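Quick update from the Kernero folks here in Ruvusville! I dropped by their lab for the lab-chores project, and they're up to 86 recorded runs now (a good run gets saved, a bad one gets tossed).

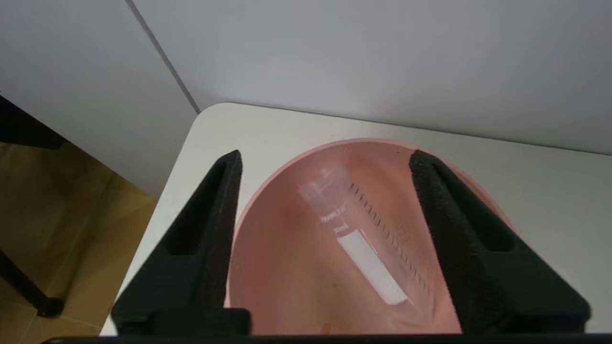

Hawi Berhe runs the arm by hand and the learning system gets every move she makes. She let me try it, and wow, I was slow. Picking a clear graduated cylinder out of a pink basin sounds easy until you're the one steering! They want 50 more runs by May, and Hawi says I'm welcome back.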